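Kirkberg, 2018-03-09. Soltton has opened its Plollstead depot for packaging returns. The site has 11 loading bays and can store 2000 empty crates.

Customers may return crates in lots of up to 229. Larger lots must be booked in advance.

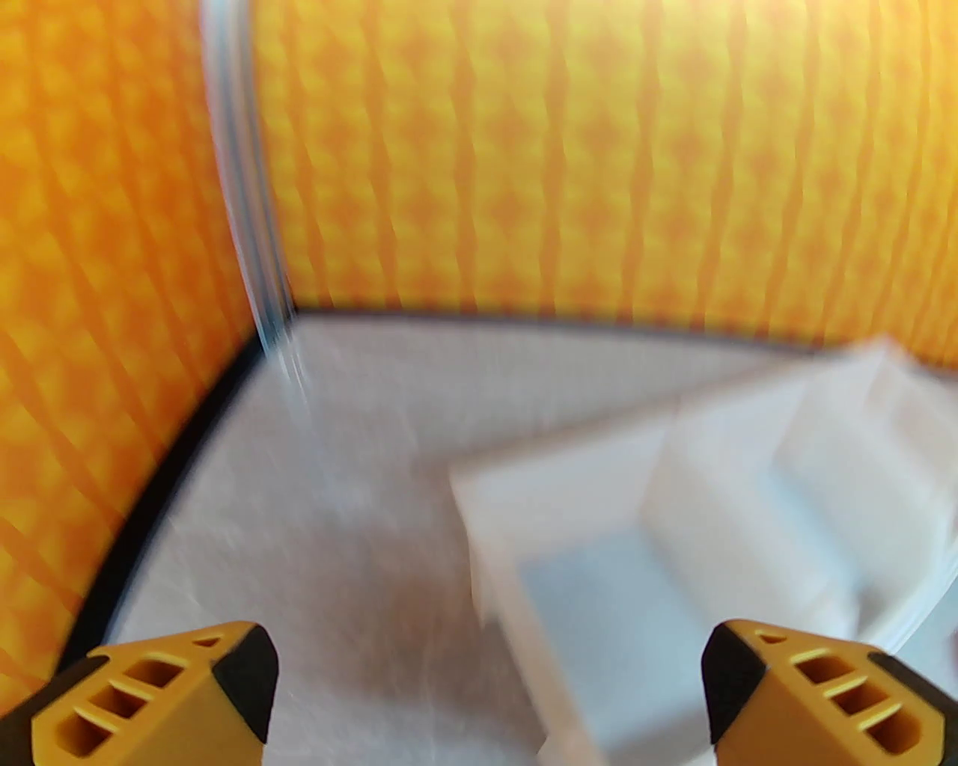
Orange and yellow patterned wall covering.

"Return slips stay the same, and so do the deposit rates," said Benoît Besson, head of depots at Soltton. The older Nasution depot will stop taking crates in September.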